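# Tirnwoodについて

最終更新:2019年9月25日

Tirnwood(ティルンウッド)は、家具付きの中長期滞在用住宅を運営する会社です。出張、転勤、研修、自宅の建て替え、家族の入院への付き添いなど、ホテルに泊まるには長く、賃貸住宅を契約するには短い期間の住まいを貸しています。現在の運営室数は二棟合わせて66室です。

このページでは、会社の成り立ち、建物、仕事の進め方、料金についての考え方をまとめています。空室状況とお申し込みの手順は別のページに載せています。

## はじまり

当社の前身は、企業の社宅を管理する小さな事務所でした。社宅に入る方の鍵の受け渡し、備品の手配、退去後の清掃と修繕の見積もりが主な仕事で、自社の部屋は持っていませんでした。

社宅の仕事をしていると、入居の時期がずれるという相談をよく受けます。辞令が出たのに社宅の前の入居者がまだ残っている、修繕が延びて入れない、家族の引っ越しだけが学期末まで待ちになる、といったものです。そのたびに近くのホテルを探していましたが、三週間、四週間となると洗濯と食事で困る方が多く、費用を負担する企業の側からも別の方法はないかと聞かれるようになりました。

そこで、取引のあった家主から空いていた部屋をいくつか借り受け、家具と寝具と調理器具を入れて、つなぎの住まいとして貸し始めました。最初は社宅管理の付随業務という扱いで、専用の帳簿もありませんでした。部屋の広さも間取りもばらばらで、備品は社宅で余ったものを集めて使っていました。椅子の高さがテーブルに合っていない部屋があり、かなり長いあいだそのままになっていました。

その後、一棟をまとめて借りてほしいという話があり、これを機に社宅管理の業務を同業の会社に引き継いで、滞在用住宅の運営に絞りました。社名をTirnwoodに改めたのもこのときです。以来13年、事業の内容は変わっていません。

## 二つの建物

### Boluvberg

Boluvberg(ボルーブベルグ)は当社が最初に一棟で借り受けた建物です。もとは単身者向けの賃貸住宅で、ほとんどが一人用の部屋です。天井はあまり高くなく、廊下も広くありません。駅から歩ける場所にあり、朝早く出る方や夜遅く戻る方に多くご利用いただいています。

建物が古いので、給湯と配管には手がかかります。給湯器は故障してから替えるのをやめ、使用年数の順に交換することにしました。費用はかさみますが、冬に数日お湯が出ないという連絡を受けることは少なくなりました。浴室の換気扇と玄関の錠前も、同じ考え方で順番に取り替えています。

一階にはもともと集会用の広い部屋がありました。改装して洗濯室と荷物の受け取り場所にしています。洗濯乾燥機は夜間の騒音を考えて、使用できる時間を決めています。洗濯室のすぐ上の部屋は振動が伝わりやすいため、お申し込みのときにそのことをお伝えし、家賃も少し下げています。

### Evangelista

Evangelista(エヴァンジェリスタ)は、Boluvbergだけでは家族での滞在に対応できなかったために加えた建物です。寝室が分かれた部屋が中心で、台所も広めにとってあります。子ども用の椅子、踏み台、ベッドの転落防止柵は予約時にお申し付けいただければ入居前に設置します。追加の料金はかかりません。

大きな窓のある部屋が多く、昼間は明るい一方で、夏の西日と冬の冷気が課題でした。引き継いだ当初の薄いカーテンでは足りず、寝室から順に遮光性のある生地に掛け替えました。居間については、昼の明るさを残したいというご意見と、夜に外からの光が気になるというご意見の両方があり、部屋の向きによって生地を分けています。

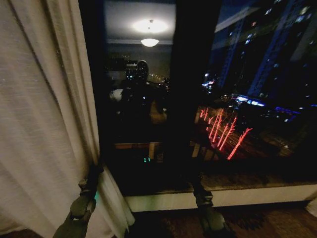 窓まわりは、入居後のお問い合わせが思いのほか多いところです。結露、すき間風、鍵の固さ、レールの滑りなど、ひとつひとつは小さなことでも、毎日触る場所なので気になります。退去後の点検では、窓とカーテンを必ず一度全開にし、もう一度閉めるところまで行うようにしています。滑りの悪いものはその場で直し、部品が必要なものは次の方の入居日までに手配します。

Evangelistaには、建物の裏手に自転車置き場と小さな物置があります。物置は滞在中に出た大きな空き箱や、季節外れの衣類を入れた箱を置く場所としてお使いください。鍵は事務所で貸し出しています。

## 部屋に置いてあるもの

備品の内容は、二棟でできるだけそろえています。部屋を移ることになっても、同じ引き出しに同じものが入っている状態を目指しているためです。

- 寝具一式(季節に合わせて掛け布団を入れ替えます)
- 食卓と椅子、作業のできる高さの机
- 冷蔵庫、電子レンジ、炊飯器、電気ケトル
- 鍋、フライパン、包丁、まな板、食器
- 掃除機、物干し、アイロン
- インターネット回線

テレビは全室には置いていません。使わないので外してほしいという方が増え、希望制に切り替えました。調味料は以前は小瓶で用意していましたが、開封済みかどうかを気にされる方が多く、廃棄も多かったため取りやめています。

包丁は、定期的に研ぎに出しています。切れない包丁は長い滞在では毎日の不便になります。フライパンは表面の状態を見て交換しますが、点検の目が届かないこともあります。焦げつくようでしたら遠慮なくご連絡ください。洗って返していただく必要はありません。

机については、この数年で要望が大きく変わりました。以前は手紙や書類を書く程度の小さなもので足りていたのが、部屋で仕事をする方が増え、奥行きと照明についてのご意見が目立つようになりました。Boluvbergでは部屋の広さに限りがあるため、食卓と机を兼ねられる大きさのものに替え、椅子を一脚だけ長時間座れるものにしています。

## 清掃と寝具

清掃は外部に任せきりにせず、退去後の作業は当社の清掃担当が行っています。社宅管理の時代から続けていることで、清掃と点検を同じ者が行うほうが不具合を見つけやすいためです。蛇口のゆるみや引き出しのがたつきは、拭いているときに気づくことがほとんどです。

滞在中の清掃は、二週間に一度を標準としています。室内に人が入ることを望まれない場合は、寝具とタオルの交換だけを玄関先で行うこともできます。回数を増やす場合は料金表をご覧ください。

寝具とカーテンの洗いは、Lanow(ラノウ)という洗濯工場に依頼しています。当社と同じ町にあり、集配の時刻に融通がきくこと、生地ごとに洗い方を変えてくれることから、長くお付き合いが続いています。枕は洗えるものだけを採用しています。羽毛の掛け布団は、アレルギーのある方のために化学繊維のものに替えることができます。入居の三日前までにお知らせください。

洗剤は香りのないものを使用しています。過去に香りのあるものを使っていた時期がありましたが、好みが分かれるうえ、前の方の生活の匂いと受け取られることがありました。室内の芳香剤も置いていません。

## 働いている者

社員は12人です。予約と契約、建物の管理、清掃、経理の四つの担当に分かれていますが、繁忙期には全員が入退去の作業に入ります。三月末と九月末は入れ替わりが集中するため、この時期だけは事務所の電話がつながりにくくなることがあります。お急ぎでないお問い合わせはメールでいただけると助かります。

事務所はBoluvbergの一階にあります。受付の時間は平日の朝九時から夕方六時まで、土曜日は正午までです。時間外の水漏れ、停電、鍵の紛失については当番の者が対応します。連絡先は各部屋の玄関の内側に掲示しています。

新しく入った社員には、担当にかかわらず、最初に一週間ほど自社の部屋で暮らしてもらいます。料理をし、洗濯をし、ごみを出し、気づいたことを書き出します。深鍋のふたが一枚では足りないこと、玄関の照明のスイッチが荷物を持ったまま押しにくい位置にあることは、どちらもこの滞在で出た意見でした。ふたは買い足し、スイッチは人感式に替えました。浴室の鏡の高さのように、まだ手をつけられていないものもあります。

## ご利用いただいている方

開業からこれまで、3000組以上の方にお住まいいただきました。半数をやや超えるのが企業からのお申し込みで、残りが個人の方です。

企業では、工場の立ち上げや設備の更新に伴って、数か月だけ技術者を派遣するという使い方が多くあります。複数の方が同時に入居される場合、全員を同じ階にまとめるか、あえて分けるかをお尋ねしています。仕事の仲間と壁一枚で暮らすのが楽だという方もいれば、帰ってからは離れていたいという方もおられます。

個人の方の事情はさまざまです。自宅の改修、親の介護、試験の準備、移住前の下見などがあります。お申し込みの際に滞在の目的をうかがいますが、これは契約書の記載に必要な範囲にとどめています。詳しい事情をお話しいただく必要はありません。

病院への通院や付き添いで滞在される方には、期間の見通しが立たないことがよくあります。以前は一律に延長の申し出を二週間前までとお願いしていましたが、実情に合わず、次の予約が入っていない限り前日までお受けすることにしました。同じ部屋での延長ができないときは、別の部屋への移動をご案内します。荷物の運搬は当社で手伝います。

## 料金についての考え方

料金は、家賃、光熱費、清掃費の三つに分けて表示しています。すべてを一日あたりの金額にまとめたほうがわかりやすいというご意見もいただきますが、滞在が長くなるほど一日あたりの清掃費は小さくなるため、分けておくほうが比べやすいと考えています。合計額は見積書に必ず記載します。

光熱費は定額です。ただし、常識的な使用量を大きく超えた場合には、差額について相談させていただくことがあります。実際にお願いした例はごくわずかです。

敷金はいただいていません。退去時に破損や汚れがあった場合は、修理にかかった実費を請求します。通常の使用による傷み、たとえば壁紙の日焼けや家具の脚の跡、食器の一枚二枚の破損は対象外です。割れた食器は隠さずに教えていただけると、次の準備が早く済みます。

中途解約については、残りの期間の料金を全額いただくことはしていません。退去の一週間前までにご連絡をいただければ、退去日までの日割りで精算します。転勤の取り消しや退院の繰り上げなど、予定が変わることを前提にした住まいなので、この取り決めは開業時から変えていません。

## お断りしていること

宴会や撮影会など、多人数が集まる目的でのご利用はお受けしていません。また、契約された方以外への又貸しもお断りしています。

ペットについては、長く検討してきましたが、現在のところお受けできる部屋がありません。前後の入居者の方のアレルギーへの対応と、床材の問題が解決していないためです。盲導犬、介助犬、聴導犬はこれまでどおり全室でご一緒にお泊まりいただけます。

喫煙は室内、ベランダともにご遠慮いただいています。Boluvbergの裏口の横に喫煙場所があります。Evangelistaには喫煙場所を設けていません。

## 近隣との関わり

滞在用の住宅は、近所の方から見ると、顔ぶれが頻繁に入れ替わる建物です。最初の年には、ごみの分別と深夜の話し声について、町内から何度かご指摘をいただきました。

ごみについては、入居時の説明を紙一枚にまとめ直し、収集日の前夜に社員が置き場を確認することにしました。説明書は日本語のほか、英語、中国語、韓国語、ベトナム語で用意しています。それでも分別の誤りはあるので、見つけた場合は当社で分け直しています。入居者の方を個別に問いただすことはしていません。

町内の清掃と防災訓練には社員が参加しています。入居者の方にも掲示板でお知らせしていますが、参加は自由です。水害時にはEvangelistaの二階の廊下を近隣の方の一時的な避難場所としてお使いいただく取り決めがあり、飲料水と毛布を備えています。

## 今後の予定

Boluvbergでは、共用廊下の床の張り替えを予定しています。足音が響くというご意見が続いていたもので、工事は階ごとに分け、平日の日中に行います。該当する階にお住まいの方には、事前に書面で日程をお知らせします。在室して仕事をされる方には、工事の間だけ別の階の部屋をお使いいただくこともできます。

Evangelistaでは、台所の換気扇の交換を進めています。古いものは音が大きく、料理中に会話がしにくいという声がありました。空室になった部屋から順に行っているため、部屋によって新旧が混在しています。

三棟目についてのお問い合わせをいただくことがありますが、今のところ計画はありません。清掃と点検を自社で行う今の体制では、無理なく目の届く室数はこのくらいだと考えています。

## 会社概要

- 社名:Tirnwood
- 事業内容:家具付き中長期滞在用住宅の運営
- 運営物件:Boluvberg、Evangelista
- 社員数:12人
- 受付時間:平日 9時〜18時、土曜日 9時〜正午(日曜・祝日は休業)

見学は平日の午後に受け付けています。空いている部屋の中からご案内しますので、実際にお住まいになる部屋と間取りや向きが異なる場合があります。ご希望の日の前日までに、電話またはメールでご連絡ください。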